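moving week, sort of

17/05/2025

Quick one, I have a car full of boxes and the lease on the Nason place is up tonight at midnight. So. Typing this on the floor, back against the radiator.

First thing. I kept way too much. Eleven years in one apartment and I own four colanders. Four! One has no handle. Packed it anyway, then unpacked it, then put it in the giveaway pile, then took it back out. That was most of Thursday.

The movers quoted me 3000 for a move across town. No thanks. Rented a van from Chaudhry instead, 200 for the weekend plus gas, and the guy at the desk threw in blankets and a dolly with one bad wheel. It pulls left. You learn to aim right.

Stairs are the real problem. New place is up on Gavach Street, third floor, no elevator, and a landing where you have to stand the couch on its end and sort of hug it around the corner. I lost some paint off the wall and some skin off my knuckles. Called it even.

Books: stop using big boxes for books. I knew this. I did it anyway. The bottom fell out of one on the second landing and I just sat down next to it for a while and read half of a cookbook.
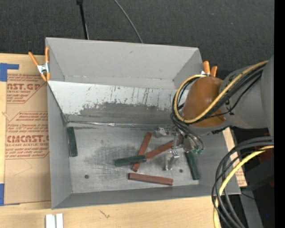

Blocks, red-brown and green, in the old metal bin.

Small stuff takes the longest, thats my other complaint. Furniture is just lifting. But every drawer has forty decisions in it. Batteries, maybe dead. Keys to what? A Stumimell warranty card for a blender I gave away in November. I ended up with three boxes labeled MISC and one labeled MISC BAD.

Change of address is done for the bank, the electric and the dentist. Not done for the library, the car insurance, probably six other things I'll remember in July. Odometer on the van said 2392 when I picked it up, writing it here becuase I will lose the paper.

Things I'd tell myself a month ago. Buy more tape. Eat down the freezer sooner, I carried a bag of peas up three floors like it was a baby. Keep the shower curtain out of the boxes. Same for toilet paper.

Still to go: the mattress, the plants, the bathroom shelf, and cleaning the oven, which I have been avoiding since noon. Internet gets hooked up Tuesday so no posts till then. Ok, oven.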